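Robot Open Day at the Ruteda Workshop: Your Questions

October 2026

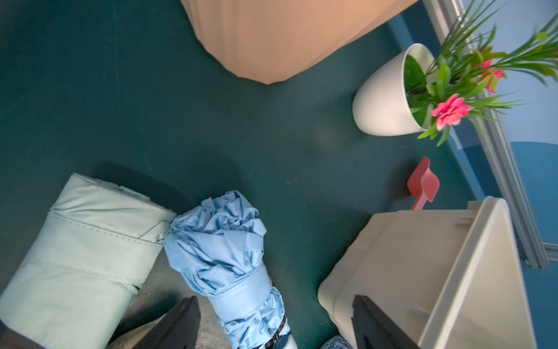

Do I need to book?
Booking opens in May each year and stays open until we're full. We have 123 places on the guided visit, and if you miss out you can still drop in for the demonstrations, which don't need a ticket.

Where do I go when I arrive?
Come to the Covden Street entrance and follow the yellow arrows up the ramp. Please don't use the loading door (I know it's closer to the parking lot, but we keep it locked!).

What will the robot be doing?
Tidying up, mostly. We put ordinary household stuff on the floor and the arm works on picking things up. There's a potted artificial plant with pink flowers, a light-blue umbrella, a little red scoop, a cream plastic bin and so on. I love the umbrella. All that crumpled fabric makes it a really interesting thing to grab, and people always end up cheering for the gripper.

Can I see what the robot sees?
You can! The small camera down by the gripper feeds a big screen next to the visitor benches, so you get the black fingers up close and the floor from above. I'd watch the screen first and the arm second.

Does it ever drop things?
Oh, all the time. Last year we logged 1,223 tries over the whole event and 552 of them ended with the item where we wanted it. I think the misses are half the fun, and I'm happy to talk through why they happen.

Can my kids have a turn?
Anyone over eight can drive the practice arm, which we call Mathias. Turns last 2 minutes, and you can line up again as often as you like. Younger kids can pick which item goes on the floor next.

Is it loud?
Not very. The arm hums and the gripper clicks, and the room gets chatty after lunch. Mornings are calmer if you'd like some quiet.

Can I take pictures?
Sure, just leave the flash off near the arm, please.

Who runs all this?
Vumodance does, and I write this page and answer the email. If I've missed your question, send it over and I'll add it to the list.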